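Ticket: Dinner plates, order never marked delivered
Status: Reopened
Opened: February 2021
Customer: Ottilie Bühler
Store: Bastar Home, shipped by Dranalska

Customer note
Your tracking page has said "Out for delivery" for seven days. I don't believe it. A van does not drive around with my parcel for a week. The parcel came on the second day, and I have the plates. What I don't have is an invoice, because your site only releases one after the status changes to "Delivered." I was told to clear my cookies, which I did, and to try another browser, which I also did. I fail to see how my cookies could move a van.
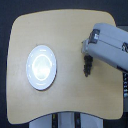 Anselmo Lins: Thanks, Ottilie. I can see the handover scan in the Dranalska feed, but it never made it across to our order system. I've sent the order through again by hand. Please allow 32 hours and check the invoice tab.

Customer note
I allowed 32 hours. The status now says "Preparing to ship," so we have gone backward. The invoice tab is still gray. I also got an automatic email asking me to rate my delivery, so some part of your system knows perfectly well that it arrived - just not the part that prints invoices.

Before anybody suggests it again: yes, I logged out and back in. Three times. The order number is correct, and the Flaltolberg address is correct on both the label and the account.

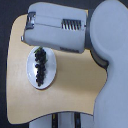 Attachment 2: white plate on table, added by customer

Support note
Order was split into two shipments at checkout by mistake. The second one is empty and can't be scanned, so the order stays open. Empty shipment canceled. Status now "Delivered." Invoice sent by email.

Customer note
Invoice received. It's made out to "Bastos Home." Please leave this open until I get one with the right name on it.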